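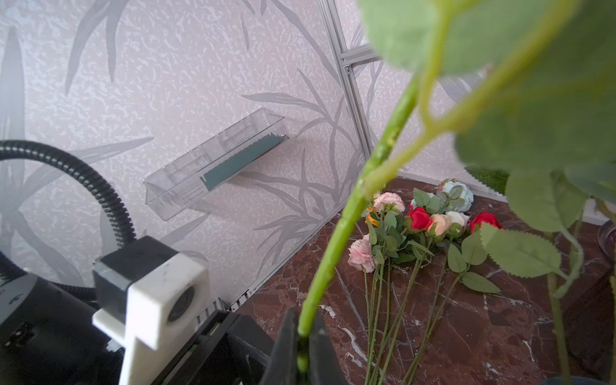

Loose artificial roses on the marble tabletop; foam block in the clear tray on the bamboo-print panel.

Stitlow Stems

README and data card, version 2

Overview

Stitlow Stems is a set of still pictures and short text records covering artificial flowers, floral foam and vases as they are used in simple table arrangements. It was put together at the Pristlow workroom for anyone who needs consistent labels for faux floral materials: stock lists, visual search, arrangement guides, image captioning. Each record covers one arrangement, from loose stems to the finished piece.

The set contains 220 arrangement records. Each record points to one or more pictures and one plain text file. The label list has 21 entries, all defined in labels.txt.

What is in the folder

pictures: all still pictures, sorted by record number
records: one text file per arrangement
labels.txt: the label list with a short definition of each entry
stock.csv: one row per stem, with color, flower type and supplier batch
changes.txt: corrections made after the first release

File names begin with the record number, followed by the stage (loose, partial or done). A few early records have no partial stage. These are complete and should not be treated as damaged.

Materials

Stems. All flowers are artificial. Roses make up the largest share of the stock, in pink, red, peach, cream-white, light blue and orange, with both open blooms and buds. Leaves and side shoots were left on as delivered. Stems are listed under the Hayat batch or the Trosomley batch, according to where they were bought. The two batches differ slightly in leaf shape and in how stiff the wire core is.

Foam. Dark green block, dry type, used with artificial stems only. Blocks were replaced when old holes no longer held a stem upright. The replacement is noted in the record under foam_new.

Trays. Clear plastic, rectangular. A tray can be fixed at an angle to the panel or set flat on the table. The field tray_pose gives the position for the whole record and does not change between stages.

Surroundings. Textured white wall panel with gray bamboo and leaf patterns; dark reddish-brown marble tabletop with white veining. The printed leaves on the panel are not labeled. Anyone running a leaf detector over the pictures should expect false hits there and may want to mask the panel first.

Record fields

record: number, matches the file names
stage: loose, partial or done
stems: list of stem codes from stock.csv
main_color: the color named first in the arrangement plan
support: foam, vase or none
tray_pose: angled, flat or absent
foam_new: yes or no
remarks: free text, often empty

Labeling rules

1. A flower is labeled by type and color where the bloom can be seen. If only the stem or leaves are in view, use stem_only or leaf_only, even when the stock list would settle which flower it is.

2. Color is judged from the outer petals. Peach and orange are kept apart: peach for pale pinkish blooms, orange for saturated ones. Cream-white covers all off-white blooms – there is no separate white or ivory.

3. A bud is a bloom with its petals still closed around the center. Partly open blooms count as open.

4. Stems lying across each other are labeled one by one if the path of each can be followed. Otherwise the whole group gets the label bunch.

5. Side shoots belong to the parent stem and get no label of their own. This changed after the first release, in which shoots were labeled separately.

6. A vase seen only in part is labeled vase and marked partial. Do not guess at its full shape.

Known problems

Light blue blooms shift toward gray in the pictures taken late in the afternoon. Color values should not be sampled from these without correction. The affected records carry the remark "late light".

Pink is uneven across batches. The Hayat pinks are paler than the Trosomley pinks, and both are stored under the same label. Use the batch column in stock.csv if the difference matters.

Leaves close to the lens are often blurred. They are still labeled when the edge can be traced. In nearly 40 records at least one blurred leaf covers part of a bloom, and the bloom is then marked partial.

Stem codes were written by hand during the Friday sessions and typed in afterward. Some confusion between codes ending in 1 and 7 remains. Corrections are listed in changes.txt.

Suitable uses

Training or checking color and flower type labels on artificial stems; writing captions for craft and decor material; planning stock for small arrangements.

Unsuitable uses

The set says nothing about fresh flowers. Wilting, water needs and seasonal color are outside its scope, and the foam notes do not carry over to wet foam. Bloom size cannot be measured from the pictures, as no scale is included.

Maintenance

Version 2 merged the two stock lists, dropped the side shoot label and added tray_pose. The next update is planned for June and will add greenery sold without blooms. Reports of wrong labels should give the record number, the stage and the label in question. Requests to add new flower types are held until the stock list is next opened.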